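Grey marks on a pale wood table that won't wipe off

Posted in Furniture and Floors

We've got a light wood dining table, a Candholm, bought second-hand in September. It has a slight shine to it, so I assume there is some sort of lacquer on top, but the seller didn't know and I never had any paperwork. Over the last few weeks it has picked up grey smudges that look like somebody has rubbed a pencil on it. Washing-up liquid and warm water did nothing. A mate swears by toothpaste, my mother-in-law swears by mayonnaise, and I don't believe either of them. I've also seen people selling a Gruneo "wood reviver" for this, which seems to be a lot of money for a small bottle of something that won't say what's in it. Has anyone here got marks like this off without taking the shine off as well? I don't want to sand it.

Ramil Samonte
Member, 7 posts

Leave the toothpaste in the bathroom. It's a mild abrasive, so it may well shift the mark, and it will also leave you a dull patch exactly where you rubbed. Mayonnaise is meant for white rings from hot cups and I have my doubts about that too.

Grey on pale wood is usually one of three things: pencil, metal rubbed off the bottom of something, or plain dirt sitting in a scratch. Start with the soft end of things. A clean white vinyl eraser, the sort you get in a school pencil case, used lightly along the grain. Not the pink ones, they can leave colour behind. Brush the crumbs off, don't wipe them about. If the grey gets lighter, carry on. If nothing has changed after a minute, it isn't pencil and more rubbing won't turn it into pencil.

Next would be white spirit on a cotton cloth, tried on the underside of the table first and left overnight before you look at it. I wouldn't go near a melamine sponge until both of those have failed, whatever the packet says. They are very fine sandpaper with good advertising.

As for the reviver, I bought one once, a Kikow one, and as far as I could tell it was oil and orange smell. It made the whole top look nice for 2 days and the marks were still there underneath.

Have a look at what lives on the table as well. Unglazed rings on the bottom of mugs and bowls are a common culprit, and so are laptop feet and aluminium pans.

Elīna Kütt
Regular, 701 posts

just use a magic sponge, did mine in ten seconds and its fine. people on here overthink everything

bai_58

"Fine" in what light, though? Look across it low down with a window behind and then tell me.

Elīna Kütt

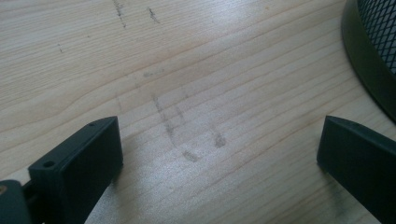 How do I tell whether the table is lacquered or oiled?

Put a drop of water somewhere out of the way and leave it for ten minutes. On lacquer it will sit there as a bead and wipe off without a trace. On an oiled top that's due another coat it tends to soak in and leave a darker spot, which should fade as it dries. A freshly oiled top can bead as well, so I wouldn't take the drop test as proof by itself.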